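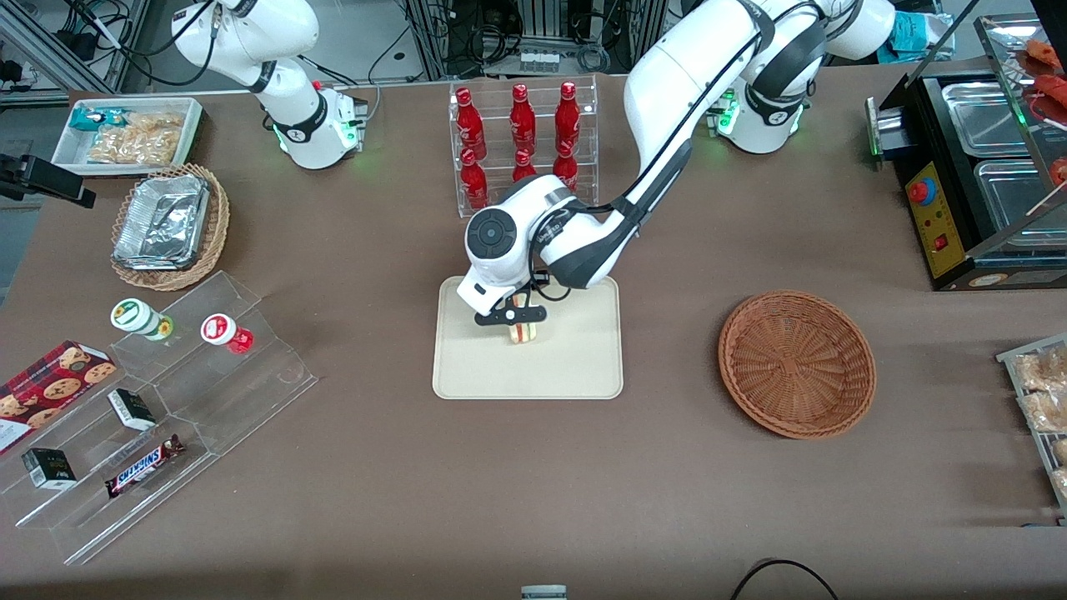 How long does a tech rehearsal at Jernside usually run?

Plan on one full evening for a short play and two for a musical. We start at 5:30 and the building closes at 11. If you have more than 152 cues in the book, tell Gülizar Erdem when you book and she will try to find you a third evening.

Who runs the light board?

One of our house operators, normally Bayu Kusuma. You can bring your own operator, but they need to come in for an hour of training before the first tech. The training is free.

Can we do a paper tech first?

Yes, and we prefer it. The director, stage manager and designers sit down with the script and agree on where the cues go. Groups that skip this tend to use the first evening for it - with a full cast waiting in costume.

What is a cue-to-cue?

The actors jump from one cue to the next and leave out the dialogue in between. The stage manager calls "hold" to stop and gives a line to restart from.

How many headsets do you have?

Nine. Two stay in the booth and one stays at the fly rail. Let us know by the paper tech who gets the others.

When do actors get a break?

Ten minutes every 90 minutes, plus a meal break if the call is longer than five hours. The stage manager keeps the clock.

Can we leave the set up overnight?

Between tech and closing night, yes. Props tables have to be cleared from the left wing, which is a fire exit. Questions about storage go to Birgit Albers at the front office.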